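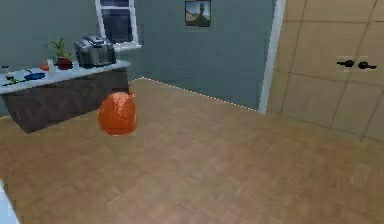
Subject: Re: [lab-procurement] Simulation seats before the Malludthorpe arm purchase
Date: September 2019

> Our draft budget for the Malludthorpe site has 4 arms in the first
> order and simulation as a line for later. Can anyone who went the
> other way say what it cost in time, and whether the kitchen scenes
> are good enough to plan against?

We went the other way. Short version: put simulation in the first order and cut the arms to two.

At Uvness we bought 18 seats of the Henao package in April, before any hardware. The seats are the small part. Most of the money went to graphics workstations, and the vendor's minimum spec is too low if you want collision checks on with a full counter. Budget for the next card up and for more memory.

Scene work is the line we got wrong. We allowed 10 days and used them all on one kitchen. Our object library now stands at 373 items, and each one needs a mass, a friction value and a collision shape before it is of any use. 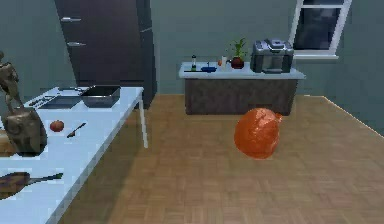 Kitchen scene, island and long table. Orange object above the floor.

Height errors like that are cheap to find at this stage. Ask the vendor who fixes them under the support contract, and get the answer in writing. Ours covers the solver and leaves the assets to us.

As for planning against the scenes: counter layout and reach, yes. We moved the proposed base position twice before paying for floor anchors. Grip force, no. Keep a separate line for bench tests with real bottles and bowls. 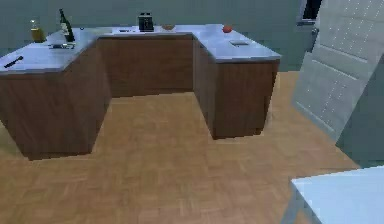 A U-shaped counter is the harder case for a fixed base, so if your site has one, price a rail as an option now. Dritatia quoted us a rail as a late addition and the lead time was longer than for the arm itself.

I can send the spreadsheet with our prices removed. Reply off list.

Equipment planning, Uvness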